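Utent Gripper Comparison Pack

Simulated two-finger grippers for kitchen and cabinet tasks

From Plondley
Current release: September
Format: downloadable scene files and gripper models
License: single lab or single site

Overview

The Utent pack lets you try a parallel gripper on household jobs before you buy hardware. It contains nine gripper models and 16 furnished rooms with cabinets, drawers and doors. Each gripper mounts on the same simulated arm, so you can change the fingers and leave everything else alone. Runs start from saved poses and can be repeated with the same settings.

The pack is meant for people choosing between finger shapes, stroke lengths and camera mounts. It does not include a motion planner. Bring your own controller, or use the basic position controller supplied with the arm.

Wrist camera views

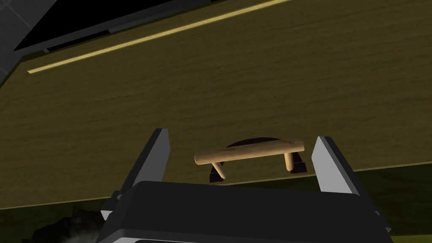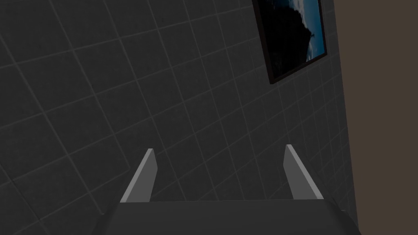
Bar handles are a common reason to compare finger width and opening. A finger has to pass beside the bar without touching the legs, and the palm has to stop short of the panel. In the wrist view with the tan handle, the two fingers stand open on either side of it, with the crossbar just above the black housing. From a pose like this you can swap in a wider or narrower finger and check the clearance again before sending the close command. The view facing the gray tiled wall shows the open fingers with nothing between them, which is useful for checking how much of the picture the gripper itself takes up.

Switching grippers

Grippers are selected by name in the run file. Tool center point, finger travel and mass are read from the model, and the wrist camera keeps its mounting offset unless you override it. If you import your own gripper, enter these values by hand. Check the closing direction first. An imported model with the axis reversed will load without an error.

Running a comparison

A standard comparison is 100 attempts per gripper on one handle, with small changes to the starting pose. A long comparison is 300. Results are written to a plain table with one row per attempt: gripper, handle, start pose, contact time, final opening and whether the door or drawer moved past the set distance. Wrist images can be saved at every step or only at contact. Saving every step uses a lot of disk space.

Included

Gripper models with collision shapes
Room scenes with movable doors and drawers
Arm model and position controller
Run file templates
Results viewer

Not included

Suction tools
Soft or underactuated fingers
Force-torque sensor model (sold separately as Skundport)

Compatibility

Run files made for the earlier Echeverri pack will open, but handle names have changed and need to be updated. Saved poses carry over. Custom camera mounts should be exported again from the original file.

Ordering

Licenses are delivered by download link. Updates to the current release are free for license holders. For more than one site, request a quote and list the number of sites and the grippers you plan to test.

Page updated January 12, 2023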